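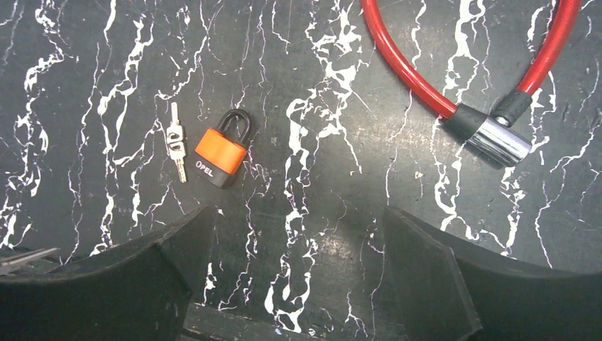 Practice surface with keys, padlock and cable lock.

Handling Practice Group – Minutes, November

Held in the Tavares room, start 3:00 p.m. Ewurabena Ayaaba in the chair and taking notes. Bresosel and Zultach both represented. Apologies from Fundale, who sent written comments.

1. Minutes of the last meeting
Accepted with one correction. Item 4 should read "before each session", where we had "before each shift".

2. Small metal items
Fundale asks that the draft rule name a minimum clearance between fingertip and object before closing. Zultach would leave the number to each site. After some back and forth it was agreed to put 12 mm in the draft as a starting value and ask for comments.

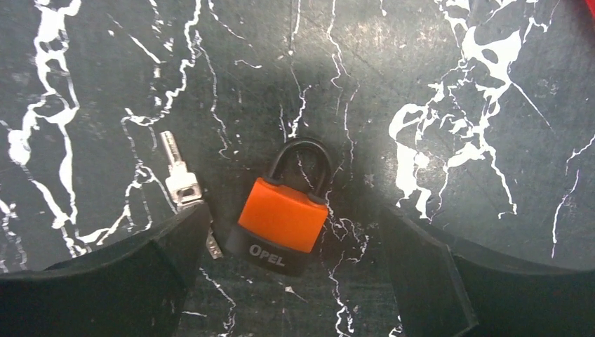
The rule on naming objects in the log needs tightening. Bresosel went through 109 log entries and found almost 90 where the operator had written only "lock" or "metal part". The chair wants type, main color and any printed name, so that a padlock with an orange cover and OPEL on the body is entered in those words. A key lying next to it gets its own line. Zultach noted that this slows down entry. Agreed anyway, to be tried until the next meeting.

3. Work surfaces
Short discussion. Patterned and shiny surfaces stay allowed, but the surface must be noted on the session sheet. Bresosel will add a box for it. No change to the cleaning rule.

4. Two arms in one work area
The current text says only that operators should "take care". Fundale's comment was that this can't be checked by anyone. New wording proposed by the chair: one arm holds still while the other closes on an object, unless the session sheet says otherwise. Zultach wants "holds still" defined – carried over.
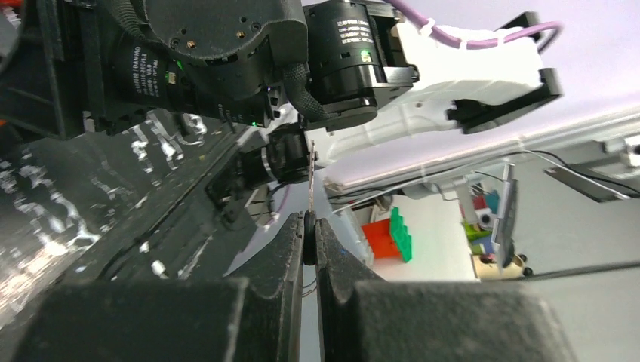
Item 4: gripper in use with a second arm close by.

Cable ties and sleeves are to be checked at the start of each session and initialed.

5. Any other business
Spare session sheets are running low. Bresosel to print more.

Actions
Chair – revised text for items 2 and 4.
Bresosel – session sheet, with surface box.
Zultach – definition of "holds still".

Closed 4:40 p.m.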